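3.2 Household garment inventory

Figure 2. A fine-gauge knit sweater with a ribbed crew neckline, partly folded, on a red plush blanket.

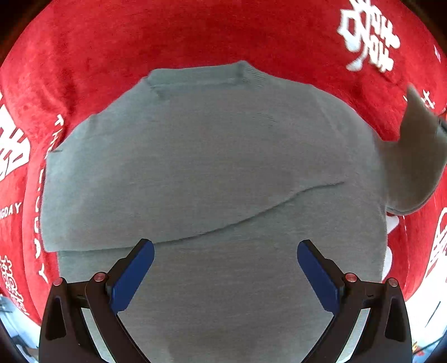
3.3 Recording procedure

Each participating household listed every knitted garment in its possession at the start of the study and again in December. A garment was entered once, under the name of its main wearer, with fields for type, gauge, neckline, stated fiber content, year of purchase and place of storage. Where the care label was missing or could not be read, fiber content was left blank. Blank entries were kept in the counts but dropped from all comparisons by fiber.

The final inventory holds 2,002 garments from 375 households in Drestwood and Prosser. Pullovers formed the largest group, followed by cardigans. Hats, gloves and scarves were left out at the design stage, as a pilot in Kostel had shown that households listed them unevenly. The coding scheme follows Bangera and Fehr, with two changes. First, their single class "fine knit" was split by neckline (crew, V and rolled), which affects how a garment is usually folded. Second, "drawer" and "shelf" were treated as separate storage classes.

3.4 Wear and storage diaries

A subset of 31 households kept a diary for the whole study period. For each wear, the diarist noted the hours worn, whether another layer was worn beneath, and what was done with the garment afterward: washed, aired, folded and put away, hung, or left out. "Left out" covered chairs, beds and any other surface not meant for storage. Diaries were collected monthly and entered by two coders working apart. Disagreements were settled by Fehr, who had not seen the household codes.

Pilling was rated at both inventories on the five-step Vamar scale, with 5 marking an unchanged surface. Ratings were made at the chest, the underarm and the cuff, and the lowest of the three was used. The underarm gave the lowest rating in most cases, so results based on the mean of the three sites are reported separately in Appendix B.

3.5 Limits of the data

Wear hours are self-reported and were probably rounded by many diarists. Garments given away between the two inventories could not be rated a second time. They were treated as missing, although a worn surface may well have been the reason for disposal, and the loss of surface quality is therefore likely to be understated. Wash temperature was not recorded. The effect of storage class on pilling is taken up in Section 4.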